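Second-hand desktop tower from Keltgate
Reviewed by Sointu Manninen
March 4, 2018

I should start by saying that I didn't set out to buy a computer. I went into Keltgate for a printer cable, got talking to the very patient woman at the counter (Aurelia, I've since learned, Aurelia Căpraru, and do ask for her if you go in), and came out with a desktop tower under one arm and the cable forgotten on the till. The tower was £60 with a power lead and a three-month shop guarantee, and they'd wiped it and put a fresh system on it. I've had it for 6 weeks now and I've grown very fond of it, so I thought I'd write it up properly for anyone else wondering whether these old office machines are worth having.

First impressions were mixed. It's heavy, and it's no beauty. The one I got had sticker residue on the lid that took me most of an evening and half a bottle of white spirit, and there was a scuff along the bottom where I suppose it had been kicked under a desk for years. If you want something smart for the sitting room, look elsewhere. Mine lives on the floor beside the sewing table and I stopped noticing it after a day or two.

In everyday use it does what I ask. Letters, email, the photographs, the radio in the background while I'm cutting out patterns. It takes its time starting up in the morning – long enough to fill the kettle, not long enough to drink the tea – and once it's going it stays going. The fan is a low hum that rises when I've got too many things open. My nephew tried one of his games on it and made a face, so I wouldn't buy it for that.

What I really want to tell you about is the inside, which has been the great surprise of the whole business. I'd never opened a computer before. I'd always assumed it was like the back of a television, best left to other people, but the shop runs a Sunday table where you can bring your machine and take the lid off with somebody on hand who knows what they're doing, and I went along with mine out of plain nosiness.
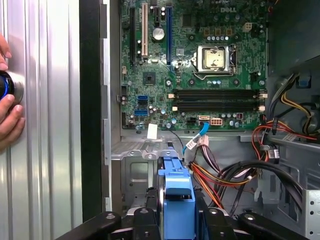 I'd expected a tangle, and there is a bit of one over by the power supply, but the board itself is laid out so sensibly that you can learn your way round it in an afternoon. The slots are different colours, so when someone says "the long blue one" you know where to look. The little coin battery that keeps the clock right sits in plain view in a round holder, and I'm told it's the first thing to suspect when an old machine wakes up convinced it's some other year. The memory slots have white catches at the ends that you press outwards. I was frightened of those and I needn't have been, although they do want a firmer thumb than feels polite.

There's also the maker's name, DELL, printed on the board in white, which pleased me more than it should have. It means you've got something to type in when you go looking for help, and there is a great deal of help out there. I printed one guide that ran to 192 pages before I thought to check, and the printer will never forgive me. I've kept it in a ring binder and have used perhaps a dozen sheets.

Now for the drive. The hard drive sits in its own metal bracket with a blue plastic release tab, and I do love a coloured tab. Whoever decided that the bits you're meant to pull should be blue deserves a nice dinner. The cabling round it is less of a joy. The data cable is stiff and wants to spring back into whatever shape it's been used to, and the power leads come across in a fat bundle that you have to coax out of the way with one hand while you do the real work with the other. It's a two-person job if you're me. Take a photo on your phone before you unplug anything at all, and then take another one from the other side. 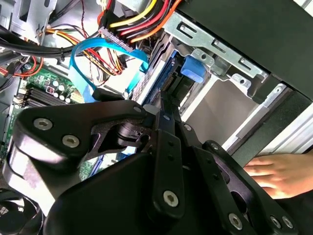
Round the drive bay: blue release tab on the bracket, the blue data cable looping down from above, power leads across the top.

A few grumbles, to be fair to everybody. The edges of the sheet metal inside aren't all as smooth as they might be, and I have a small plaster to show for it. All those folded tabs and punched holes are very good at catching a cuff, too, so roll your sleeves up properly. Dust had gathered in the corners even though the shop had cleaned it, and I went back in with a soft paintbrush in the second week. And the instructions Keltgate gives you are one photocopied sheet in very small type, which could do with being redone by someone over forty.

I'd also say, do ask what size the drive is before you pay. I didn't, and I've had to move the older photographs on to an external one. Macarena Orellana, who had the seat next to me at the Sunday table, bought the same sort of tower a week after mine and got a roomier drive for the same money, so it's clearly luck of the shelf. She's put hers in the back bedroom for her lodger and has had no bother with it at all.

Would I buy it again? Yes, and I very nearly have, for the choir's music library. It's cheap, it's solid, it does the ordinary jobs, and when something does go wrong I shan't be quite so helpless as I was with the last one. I'm giving it 4 stars, the missing one being for the plaster and the photocopied sheet. The Sunday table carries on until May as far as I know, tea provided, bring your own biscuits.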